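Katow rollout: May report to Trenari

The inventory module is live at Mornach and two of the staff there now run it without our help. We moved 2,000 stock records out of the old database and corrected 70 by hand.

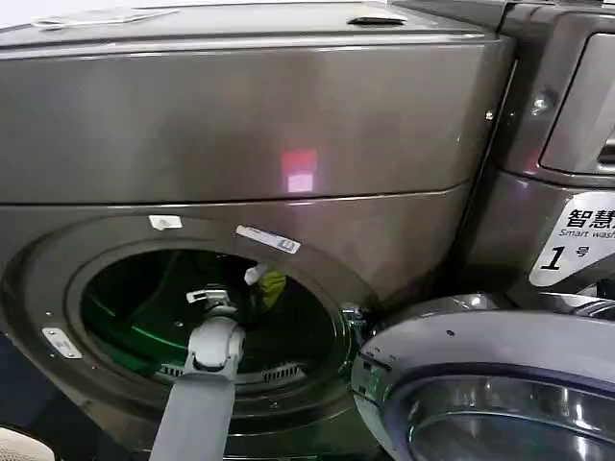
2 min read

Training is behind. Liviu Barbu has 30 users still to get through at Sârbu, and the login server there needs replacing first. Marius Dinu has the quote. We ask that the unspent travel money be moved to cover it.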